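The Restholm Gift House regrets that the bronze heron, catalog item 824, can no longer be returned. It has been returned 2 times.

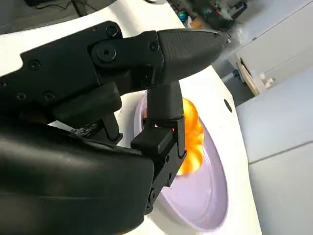
Jirayu Thaweesak wrote back that the heron had turned to face his bed again.

The House considered his letter on Fri 23 March.

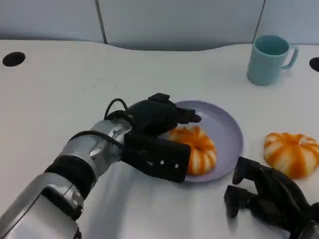
Mug and plate on the white table

It found no fault in the casting. Herons are sold as they stand,
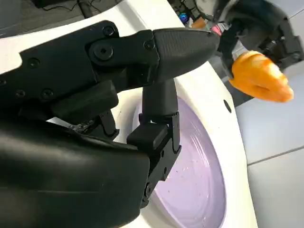

and where they stand afterward is a matter for the household.

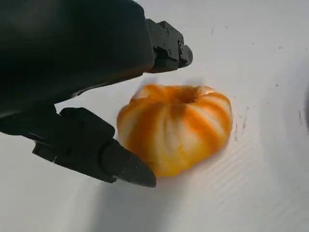 Page 109

A second heron was sent to keep it company.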